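Homus Seol Hand-Held Teaching Gripper

Home > Teaching tools > Grippers > Seol

In stock. Ships from our Avmont warehouse.

The Seol is a gripper you hold in your hand. You do the job with it, it records how you did the job, and later a robot arm has a go at doing the same. If you have ever tried to teach an arm to pick up a sock by typing numbers into a box, you already know why people buy one.

It comes fully assembled. Earlier versions came as a kit, and we would like to thank everyone who wrote in about the screws.

How it works

Squeeze the trigger and the fingers close. Let go and they open. The wrist camera records the view past the fingers, and the gripper logs how wide they were open at every moment. Press the thumb button to start a take and press it again to stop. A short beep means recording. A long beep means the card is full, and has meant that for longer than you would like.

Most new users move too fast. You have been picking things up all your life and you're good at it, while the arm that has to copy you is neither quick nor gifted. Slow down to the speed of somebody carrying soup. Keep your other hand out of the way unless the task needs two, in which case you want two grippers and we want you to have them. 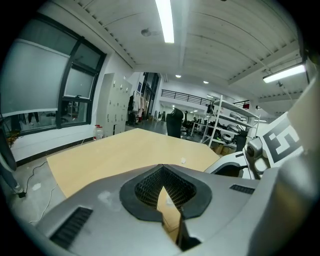 Before a long session, do three or four practice takes and play them back on a proper screen. Look for fingers that drift out of view, a thumb that stopped the recording early, and pauses where you were deciding what to do. The arm will learn the pauses too, and it will perform them with great conviction.

Vary the job a little between takes. Start from the left, start from the right, put the cup somewhere stupid. A set of 300 takes with the cup on the same spot gives you an arm that knows one spot very well.

In the box

Seol gripper, right- or left-handed (choose at checkout)
Two pairs of soft fingers
Charging cable
Wrist strap
Hard case
Printed quick start card, 12 languages

Specifications

Finger opening: 71 mm at widest
Battery: built in, charges over USB-C
Storage: removable card, not included
Trigger: adjustable, three settings
Warranty: 15 months

Works with

Sukusby Desktop, our free program for sorting, trimming and exporting takes. It also lets you drive a supported arm by remote control with the gripper in your hand, handy for checking whether a reach is possible before you record it all afternoon. Remote mode needs a wired connection. People ask about Wi-Fi. We tried Wi-Fi, and the arm put a spoon through a lampshade.

Questions we get a lot

Can I use it without a robot?
Yes, plenty of customers record first and buy the arm later. The takes will keep.

Do the fingers wear out?
They do. Change them when the tips go shiny. Spare pairs are on the accessories page.

Can I wash it?
Wipe it with a damp cloth. Please don't put it in the dishwasher, even if you are teaching a robot to load one.

Is it heavy?
Not for the first hour. Use the strap.

Page last updated June 2020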